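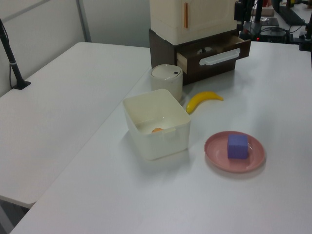

by T. Räsänen, teleop station lead, Garkau lab
updated 2020-06-13

Teleop Station FAQ

Same questions keep coming in by mail so answers go here. Read before you book a slot. If it's not on this page, write to the station list, not to me directly please.

What do I do in a session?

You drive the arm by hand controller and do a small household task. Put the cube in the bin, shut the drawer, move the banana onto the plate, that kind of thing. Each run gets recorded start to finish. Then you reset the table and go again.

Do I need experience?

No. Gamers are not always better, by the way. They go too fast. Slow and boring makes good data.

How long is the training?

20 minutes of free driving, then 2 practice tasks that don't get saved. After that you're live. If you want more practice, ask. Fine with us.

Remote control or hand guiding, which one?

Depends on the booking. Runell sessions are remote control only. Trorurberg sessions are hand guided, you hold the arm at the wrist and walk it through the motion. Don't mix the two in one session, the logs end up in differnt places and I have to sort them out.

Which one is easier?

Hand guiding, for most people. You feel the contact. With the controller you have to watch for it, and depth is the hard part. Everybody misses the drawer handle the first few times. Look at the shadows on the white table, that helps more than staring at the gripper.

What objects are in the set?

Changes. The current kitchen-ish layout has the little cream cabinet with the orange handle, brown drawer unit under it, white open bin, white canister with the domed lid, pink plate, toy banana, purple foam cube. Small stuff may be in the bin or the drawer already when you start. Leave it there unless the task card says otherwise.

Drawer is half open at the start. Do I close it?

Only if the card says so. Some tasks start with it open on purpose. "Put the cube in the drawer" from open and the same from closed are two separate tasks, seperate counts.

Where exactly do things go on reset?

Not exactly anywhere. That's the idea. Big furniture stays put, small objects get moved a bit each run. Turn the banana. Slide the plate a little. If every start looks identical the policy learns the spot and not the banana.

Keep everything on the main table. The side table is not for objects. Not for coffee either.

I dropped the object. Is the run ruined?

No. Pick it up with the arm and carry on, if the arm can reach it. Recoveries are useful, we want some. If it rolled off the table, hit stop, mark it "fail", reset. Do not reach in with your hand while it's recording. Ever.

I bumped the cabinet and it moved.

Finish the run if you can. Then push it back to the tape marks. No tape marks? Stop and write to the list.

Can I delete a bad run?

You can mark it, you can't delete it. We go through the marked ones later. Please say why in the note field. "bad" is not a note. "gripper closed before reaching handle" is a note.

How many runs do you need?

200 per task for the first training pass. Goal for the whole layout is 1000. Nobody has to do that in one sitting. Stop when your hands get tired, tired runs look tired and we can tell.

Why is the arm slower than my hand?

Speed cap. It stays on. Asked and answered in February, still no.

The controller lags.

Close the browser on the station machine. If it still lags, restart the teleop program, wait for it to reconnect, try one practice run. Still bad, book out and report it. Laggy demos are worse than no demos, the motions come out jerky and the model copies that too.

Can I move a camera? I can't see into the bin.

No. Don't touch cameras, stands, clamps or cables. A small shift and the calibration is off for everything after it. Use the second view in the viewer, press V. If that's also no good, ask for the bin to be moved in the layout.

What about the lights?

Leave how you found them. Blinds too.

The arm stopped by itself.

Force limit, most likely. You pushed into the table or the drawer unit. Let go of the controller, wait, press resume. If it won't resume, use the red button and write to us. Don't power cycle the arm yourself.

Can I see what the robot learned from my runs?

Yes, after a training pass we put the test clips in the shared folder. Warning, the early ones are not great. It may go for the plate when you wanted the cube.

Can I bring my own object?

Ask first. Nothing glass, nothing sharp, no real food. Toy fruit is OK, we have toy fruit.

How do I cancel?

Same page you booked on. Please do it the day before so someone else gets the slot.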